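Chez Haddadin, le levain a son mot à dire

Publié le 13 septembre 2023 dans Rencontres gourmandes

La boulangerie Haddadin ouvre à l'aube, mais c'est l'après-midi qu'il faut y passer si l'on veut parler. Les fournées sont finies, le four redescend doucement, et la patronne a enfin les mains libres (enfin, presque : elle façonne des boules de pâte pendant tout notre entretien). J'étais venue pour une petite heure, je suis repartie en fin de journée avec un pain de seigle sous le bras et un bocal de levain sur les genoux !

Elle a commencé à Gilcombe, dans une cuisine minuscule, avec un four ménager qui chauffait de travers. « Je tournais le pain à mi-cuisson, et il était quand même plus brun à gauche. Les clients avaient fini par demander le côté gauche ! » Le déménagement à Noltow est venu plus tard, au mois de mai, avec un vrai four à sole et un fournil où l'on peut marcher à deux de front. Elle en parle encore avec des yeux ronds.

Son levain, lui, n'a pas changé. Elle le nourrit au seigle complet, à parts égales de farine et d'eau, et le laisse monter 4 heures avant de pétrir. « Les gens me réclament des horaires à la minute. Je leur dis de regarder le bocal. S'il est bombé et qu'il sent la pomme, on y va. S'il sent le vinaigre, on rafraîchit et on va faire autre chose. »

Je lui demande quelle farine choisir quand on débute. Elle n'hésite pas une seconde : une T80 de meunier, et surtout pas trop d'eau au départ. Pour 1 000 g de farine, elle conseille 640 g d'eau, soit 64 % d'hydratation — une pâte sage, qui se laisse façonner sans coller partout. « Les pâtes très mouillées, c'est superbe en photo. Mais quand on apprend, on se décourage. Faites dix pains un peu serrés, vous monterez l'eau ensuite. »

Le pain dont elle est la plus fière s'appelle le Livitz : du seigle, des noix, une cuillerée de miel de châtaignier, et une croûte presque noire. Il cuit 40 minutes dans une cocotte bien chaude, puis il attend le lendemain. Oui, le lendemain ! J'ai essayé de négocier une tranche tiède, sans succès. « Le seigle se coupe froid. Tiède, la mie colle au couteau et vous allez croire que vous l'avez raté. »
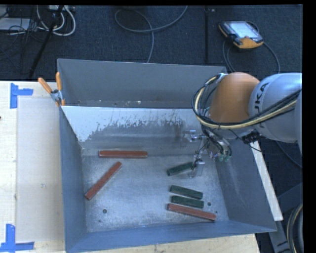 Et avec quoi le mange-t-on, ce Livitz ? « Du beurre demi-sel, et on recommence. » Elle concède aussi un chèvre frais, ou une soupe de potiron quand le temps tourne. Les restes passent au four en tranches très fines, avec un filet d'huile, et deviennent des croûtons que ses clients viennent désormais chercher en sachet.

Avant de partir, je note ses consignes pour le bocal qu'elle me confie : un repas en arrivant, une nuit sur le plan de travail, puis le réfrigérateur si je ne cuis pas tout de suite. « Et si vous l'oubliez deux semaines, ne le jetez pas. Enlevez le dessus gris, gardez une cuillère du fond et nourrissez-le deux fois. » Le mien a doublé dès le premier soir — j'ai mis la cocotte à chauffer le lendemain matin.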